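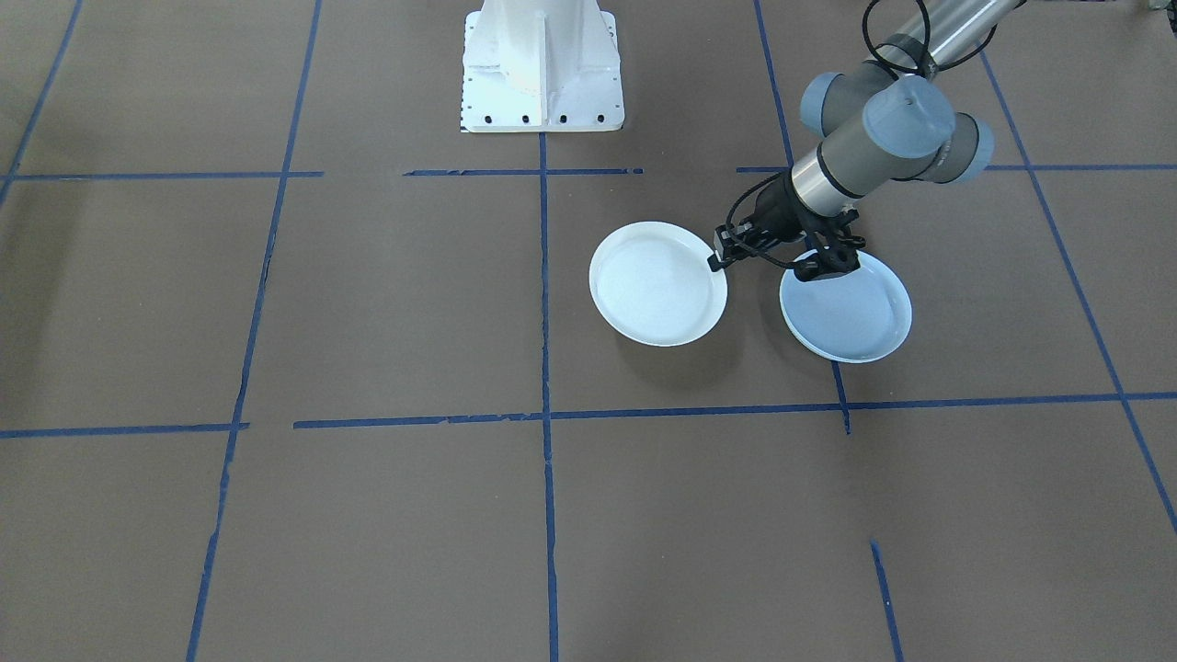

White plates, flat brown floor, blue tape grid.

How to sort a pile of plates on the floor with a tape grid

Posted July 10, 2024 | 1,942 views | Filed under: Kitchen, Moving

Quick one today. Boxes everywhere at my end.

If you have more plates than table, use the floor. Tape it off into big rectangles, one kind of plate per rectangle, sort, stack, pack. I did my whole kitchen like this before the move from Mokgethi and again when half of it came out of the boxes in the wrong order.

What you need

Painter's tape, dark color. I use blue, the Wokitz one from the hardware store. Pale tape vanishes on a light floor.
Something flat and matte to cover the floor. Big sheets of cardboard or hardboard both fine. 
Tape measure if you're fussy.
Marker.
A damp cloth and a dry one.
Paper for between the plates.

Lay the floor

Sweep first. Grit under the sheets makes them rock and then the plates rock too. Butt the edges together, don't overlap. Walk on it in socks. Any corner that lifts, tape it down now, you will trip on it later with a stack in your hands.

White plates on a plain brown floor are easy to see. Patterned rug, no. I tried the rug.

Tape the grid

Start with one long line down the middle. If there's something heavy in the room that isn't going anywhere, run the line straight out from it and you don't have to measure. Then lines either side, then across.

Go big. Small cells fill up in no time and you end up with plates sitting on the lines. Mine are wide enough for a few dinner plates side by side with room for my fingers. Doesn't need to be perfectly square, a rough grid sorts just as well.

Press the tape down with your thumb the whole way along. One roll did the kitchen with plenty left.

Write on the tape, not the floor: dinner, side, shallow dish, bowl, chipped, not sure. Keep the "not sure" cell close to you, it gets used most.

Sort

Wipe a plate, dry it, put it down. One layer to start with, right way up. Seperate the ones with a raised lip from the flat ones even if they look the same size, they don't nest well and you get a wobbly stack.

Hold by the rim. Set it down level, don't drop one side and let the other follow.

Run a finger around the edge as you go. Chips go in the chipped cell. Tilt the plate toward the window if you can't tell, hairline cracks show up better at an angle.

When a cell is full, stack what's in it. No more than 5 high on the floor. Then carry on.

Pack

One cell at a time, paper between each plate, plates on edge in the box. Heaviest at the bottom. Label the box with whatever was on the tape. I peel the label off the floor and stick it straight on the box, saves writing it agian.

My plate boxes are the Trultport small ones. The large ones hold more than I can lift.

Taking it up

Pull the tape back slowly and low. If it's on cardboard it'll take some of the surface with it, who cares. If it's on a real floor don't leave it down for weeks, mine sat until September once and the glue had to be scrubbed off with dish soap.

Glasses next, same grid, smaller cells. Will write that up when I find the box with the glasses in it.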